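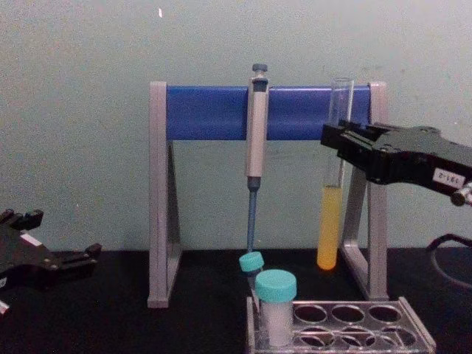
Hang the pipette up

A pipette stand is a dull thing to have an opinion on. It is two legs and a bar. It costs less than a decent box of filter tips and most people who work at a bench stop seeing it after their first week. I have worked in small laboratories for most of my adult life, the last long stretch of it at Nedcombe, and I have come round to thinking that the stand deserves more attention than it gets, and that a lab which is careless with its stands is usually careless with other things too.

My view is simple. Every pipette should hang upright when it isn't in someone's hand. It should hang in a place that belongs to it. And the stand should be out on the bench where the work is done, with very little else near it.

The first part is hardly controversial. Every manual says it. A pipette laid flat with liquid still in the tip can let that liquid run back into the body, where it gets at the seal and the piston. With water you may get away with it. With acid or a sticky buffer you won't, and the damage doesn't show. The plunger still moves, the dial still turns, and the volumes are a little low from then on. The person who laid it down has gone home by then and the person who gets odd results the following month blames the reagent.

All of us know this and we still lay them down. I have done it myself. You are halfway through a row, the phone goes, and the nearest flat surface is a folded paper towel. So I don't think the answer is more training. We had the training at Nedcombe. There was a laminated sheet. The answer is to put the hook closer than the towel.

That brings me to where stands are kept. In a lot of labs the stand lives at the back of the bench or on the shelf over it, because it is thought of as storage. At the back it has to be reached for across racks and bottles, and you reach with your sleeve. On the shelf it's worse. If a stand is more than an arm's length away it will be used at the end of the day, when everything gets tidied, and at no other time. I would have it in the middle of the working area. It takes up less room than people fear, as an open frame with two feet covers very little of the bench, and there is usable space between the legs.

I know the case against this. Bench space is short and getting shorter, and a stand in the middle splits a work surface in two. In February we had the argument again when a second incubator arrived, and I lost about half of it. The stand for the multichannels went back on the shelf. The one for the single-channels stayed where it was. I still think the multichannels should have stayed too, but they are used less, and I can see the sense in it.

The next question is how many pipettes a stand should hold. I prefer small ones. The large carousels look efficient and they turn nicely, but I have never seen one stay in order. Everyone hangs a pipette on whichever hook is facing them, and before long you are turning the thing round and round looking for the P200. A short straight bar shows you what's there and what's missing at a glance. If a hook is empty, somebody has it. A bar with a single pipette on it is no waste either. For a job that needs one volume all afternoon, one pipette on one stand is the best arrangement I know, and the others can stay at the next bench.

We tried three kinds over the years. The first was a Skudunum, a heavy base with a single post, very stable and impossible to clean under. The second came from Ferkus and was acrylic. It looked smart until the alcohol got to it, and then it went cloudy and cracked at the hooks. The ones we use now are plain frames with a bar across the top, from Rivadeneyra, and I have no complaints beyond the price of a replacement foot. The catalogue number ends in 2,117 and I can recite it from memory, which says something about how often the feet go missing.

Colour is worth a mention. Lab equipment tends to come in white and grey and it sits on benches that are black or grey, so everything melts together by late afternoon. A bar in a strong colour is a help. Your hand goes to it without your having to look properly. I used to think coloured fittings were only decoration. I now put coloured tape on anything that comes without them, and coloured caps on vials for the same reason – teal for one buffer, yellow for another, and no sharing.

Then there is what goes underneath. My rule is that nothing open stands below a hanging pipette. A used tip should have been ejected before the pipette was hung up, but people forget, and a tip that drips will drip into whatever is there. A capped vial is fine. A capped vial also marks a place, and if it's the next one due to be opened, that is a perfectly good spot for it. Leave enough clearance for the pipette to lift off its hook without knocking the cap. Open tubes should be off to one side in a rack, never leaned against the leg of the stand, however steady it looks. I have mopped up after that one.

Some people will say this is fuss, and that good work was done for decades with pipettes kept in drawers. I don't doubt it. But those labs generally had one person to a bench and one set of tools to a person, and ours has neither. When a thing is shared, its place has to be obvious to somebody who has just walked in.

The other objection is cost, and I don't accept it. Up to 60 pounds buys a sound stand. We pay 300 for a new pipette of the kind we use most, and a repair with recalibration came to 197 the last time I signed for one, with the pipette away for the best part of three weeks. If a stand prevents one such trip it has paid for itself several times over.

So if you are setting up a bench, I'd put the stand down first, before the racks and the tip boxes and the waste pot, and fit the rest round it. If your bench is already set up, try moving the stand forward for a fortnight and see where the pipettes are at the end of each day. Check the paper towels as well.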